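Anirbridge hand gripper build
Progress report to the Eser small projects fund, November

Money first, as you asked last time. We have spent 195 of the second installment, nearly all of it on joint pins and a replacement for the power supply that Vass wired backward. Vass has apologized to the power supply.

The two-jaw gripper now closes evenly on both sides. The first set of link arms had a wobble you could hear from the stairs, so Somov redrew them, and the new pair went on without a hammer. We also changed the pads to a textured blue material. The old ones held boxes the way wet soap holds a bathtub.

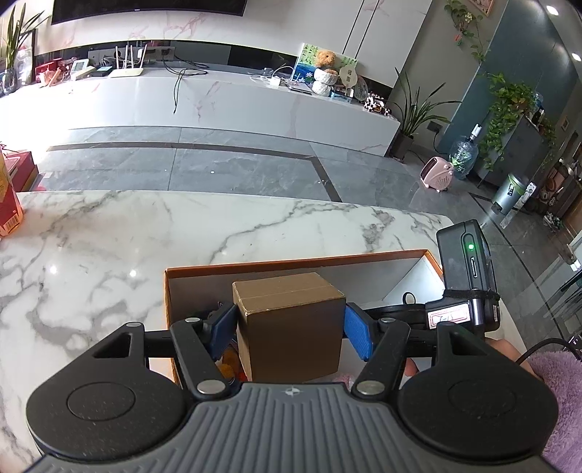
Small cartons have been our main test load, lifted by hand-held gripper out of a bigger box and put back again. We logged 57 lifts this period and dropped 16, mostly on the first evening, before we stopped squeezing at the corners. Softer things are still a problem — the jaws either ignore them or flatten them.

Behind schedule: the written build notes. They exist, but in three handwritings and one of them is mine.

Next period we plan to print stiffer housings, shorten the cable and try heavier cartons. We are asking to move the final demo back 2 weeks. No extra money needed, unless Vass goes near the wiring again.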